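Lending Cupboard: Frequently Asked Questions

What is the lending cupboard?
It is a collection of tableware that people in Flumcombe can borrow for a party, a funeral meal or a school event. We started with one shelf and now we have 3,082 pieces in the old Holst bakery.

Who can borrow?
Every person who lives in Flumcombe or Dullwood. You must bring one paper with your address on it, for example a gas bill.

Do I have to pay?
Borrowing is free. We ask for a deposit of 12 dollars for each crate, and you receive it back when the crate is returned complete.

How do I reserve?
Write to us or come on Wednesday between 4 and 7 p.m. For September please reserve early, as many weddings are in this month.

Can I mix the colors?
Yes. The bowls are white with a red or a blue rim, and they stack together. Tell us only the total number you need. 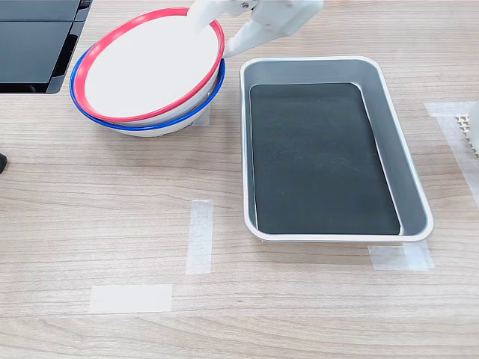
Must I wash everything before I return it?
Yes, please. Wash with warm water and normal soap, and dry well before packing. Wet plates in a closed crate get a bad smell after two days.

What happens if I break something?
Please tell us. One broken piece is not a problem and we take nothing from the deposit. From the second piece we keep one dollar for each. Do not glue it, we cannot lend glued pieces for food.

How should I pack the plates?
Put them flat, in stacks, with the same size together. A sheet of newspaper between the plates is enough for a short drive. The heavy stacks go at the bottom of the crate and the glasses travel in their own box.

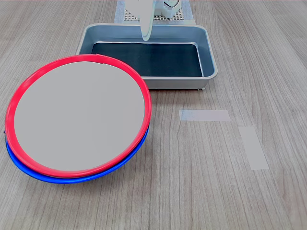 Esperanza Alcantara

Can you deliver?
Not at the moment. Our crates fit in a usual car, but for more than 257 guests it is better to come with a van.

Do you accept donations?
We accept plates, bowls and serving spoons in good condition. Cups we have enough for some years.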